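Robot Cell Technician (Two-Arm Station, Day Shift)

Wesport, Hollville site
Full time, on site
Posted Oct 25, 2020

We have a two-arm robot station that tidies living rooms. It works on the same living room all day, and at the end of the day the living room is put back the way it was so the station can start over in the morning. We are looking for someone to keep it running.

The last person in this job was very good at it and has moved to our Zedach group, where the robots have one arm each and she reports that she sleeps better. She left a logbook of 522 entries, most of them legible. You will inherit the logbook, a rolling tool cart, and a desk with a good view of the thing you are supposed to be looking after.

What the job is

You would be responsible for one cell. Most technician jobs in this field hand you a row of machines and a pager. We would like one person who knows one station so well that they can tell from the other side of the wall that the left wrist is unhappy.

The station is a pair of arms with a two-jaw gripper on each, a camera head, a base, a control cabinet, and more cable than anyone drew on the plan. It handles household things: cushions, throws, laundry, light boxes, the occasional slipper. Soft goods are most of the work. Steel parts hold still and have edges. A cushion has opinions, and it sheds, and what it sheds ends up in the jaws.

A normal day

You start at 7. Before anyone runs anything, you do the morning check, which takes most of an hour if you do it properly and ten minutes if you do it the way we found out a previous contractor had been doing it.

The check goes like this. Power off and lockout on. Wipe the jaw faces and look at the pads. Open and close each gripper by hand and feel for grit. Go over the cable loops from the gripper down to the base, looking for rub marks, flattened spots, and anywhere the loop has crept since yesterday. Put a wrench on the marked bolts at each joint. Then power up, home both arms, and run the reach test, in which each arm touches a set of targets and you write down how far off it was. If the two arms disagree about where the middle of the room is, you sort that out before the operators come in, or they will sort it out for you by moving the sofa.

From then until lunch the station runs. You watch, you listen, and you fix whatever stops it. Typical stops include a jaw that closes on a seam and reports that it is holding nothing, a cable that catches on a cushion corner, a joint that trips on load when an arm reaches too far for something heavy, and a camera that has been bumped by a person who did not bump it.

Afternoons are for the slower work: swapping pads, rerouting cables, recalibrating after a repair, ordering parts, and writing the log. The log matters to us more than it will to you in your first week. We read it. Gifty Korletey, who runs the floor and would be your supervisor, reads all of it, including the parts written in a temper, and will come and ask you what you meant by "weird again."

The maintenance schedule

Gripper pads are replaced every 100 run hours, sooner if the surface has gone shiny. Cable sets get a full inspection at 200 hours, with the ties cut and redone. We do not reuse ties. Joint covers come off once a month for cleaning and a look at the seals. Camera calibration is done weekly, and again any time somebody says they barely touched it.

We keep a spare gripper built up and tested on the shelf, so a bad one can be changed out and the station put back to work while you take the old one apart at the bench. Changing a gripper should take less time than the argument over whether it needs changing. At present it takes longer, and we would like your help with both halves of that.

The cable problem

You should know about this before you apply. The cables leave the gripper at the side and run outside the arm in a loop, so the wrist can turn without pulling on them. Make the loop too short and the connector works loose over a few days. Make it too long and it hangs in front of whatever the arm is trying to pick up. The right length exists. It is different on the two arms, it changes when a bracket is moved, and our best written account of it is a drawing in the logbook with the word "NO" next to one version and "better" next to another.

In September we tried a spring-loaded cable guide from our supplier, Somboon. It kept the loop beautifully out of the way and put enough side load on the wrist to ruin the reach test. It is in a drawer. If you think you can make it work, the drawer is yours.

What we need from you

Two years or more of hands-on work with machines that move. Industrial robots are fine. So are packaging lines, printing equipment, elevators, farm machinery, or theater rigging. We once had a very strong application from someone who repaired pinball tables, and we are still sorry she took the other offer.

You can read a wiring diagram and use a multimeter without being supervised. You can crimp a connector that stays crimped. You know what a torque wrench is for and are mildly upset when other people don't.

You follow lockout every time, including when it is only for a second. This is the one item on the list we will not bend on. The arms are slower than the big ones you see in car plants and they will still win.

You can write down what you did in plain sentences. Spelling is negotiable. "Fixed it" is not an entry.

You can lift a control module out of the cabinet with a second person helping, kneel on a tile floor for a while, and get up afterward.

Nice to have, and no more than that: a little Python or shell, enough to start a test script and read what it complains about; some experience with camera calibration; patience with lint.

No degree is required. If you have one, we won't hold it against you.

What you won't be doing

You won't be writing the control software. Aaliyah Ross and her group do that, two doors down, and they are pleasant about it. You will be expected to tell them when the hardware is fine and the problem is theirs, and to take it well when they come back with a plot that says otherwise. The running score is kept on a whiteboard and is closer than either side admits.

You won't be operating the station during sessions either, except for tests. The operators are trained for that. They are, however, your best source of early warning. When one of them says the right arm "feels sticky," go and look, even if the numbers are all good.

Pay, hours and the rest

Pay depends on experience and will be given to you on the first phone call, so neither of us wastes a second one. Monday to Friday, starting at 7 and finishing mid-afternoon. Overtime is paid and rare. Health coverage from the first day, paid vacation, steel-toed shoes, and a tool allowance that you may spend on the brand of pliers you have strong feelings about.

Training takes several weeks. For the first part you will shadow the current cover, a rotation of three engineers who each do the morning check in a different order and are all looking forward to stopping. After that you run the check yourself with one of them standing nearby, and then with one of them in the building.

The Hollville site is a single-story building with parking, a break room with a decent kettle, and a loading door that sticks in cold weather. The loading door is not part of this job. People will ask you anyway.

How to apply

Send a resume of any length up to two pages, and a short note describing one machine you looked after: what it was, what kept going wrong with it, and what you did. We read the note first. If the machine is still broken, say so, and tell us what you would try next.

Please don't send a cover letter telling us you have always been passionate about automation. We have been at this for years and feel that way on alternate days.

Applications go to Gifty Korletey through the Wesport careers page, under Hollville, Technical. You will get a reply whether or not we want to talk further. If we do, there is one phone call and one visit. The visit is half a day and paid. You will be given the spare gripper with a fault in it, a bench, and the logbook, and left mostly alone. We don't time it. Finding the fault counts for a lot, and so does what you write down along the way.

We would like someone to start as soon as they reasonably can, and we will wait for notice to be worked. Questions about the job can go to the same place. Questions about the loading door can go to facilities.
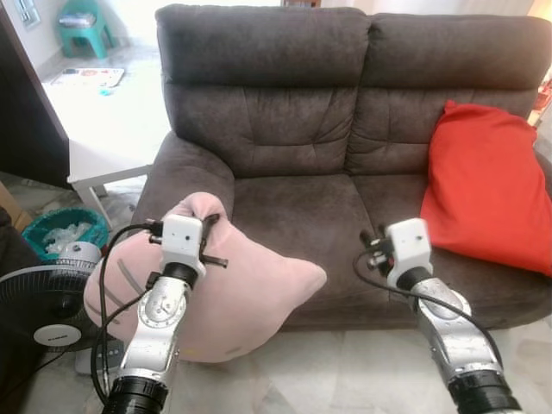
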